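Lundley shift recordings

Episodes recorded at the Ullport returns warehouse, plus the notes people on the floor wrote while the robot was being brought in. Flimau maintains the set. Questions go to Percy Tello.

Contents
220 episodes, around 30 seconds each
90 shift notes, typed up from paper, names removed
episodes/ and notes/ share the same shift numbers

What changed on the floor
Before September, sorters lifted every return themselves. The robot now does the first lift and a sorter checks the item and decides where it goes. Fewer sore backs in the notes, more complaints about waiting - see notes/pace. Nobody's hours were cut during recording. Two sorters moved to the Castaño line and trained there as robot operators.

Wrist camera view, with the gray fabric sleeve over the hand and forearm and the fingertips left uncovered:
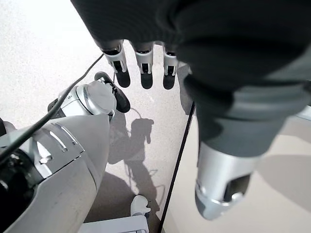 Lundley notes, issue 2, p. 30

Known problems
The sleeve can fill a large part of the view. Pace notes from night shifts are thin - mornings wrote more.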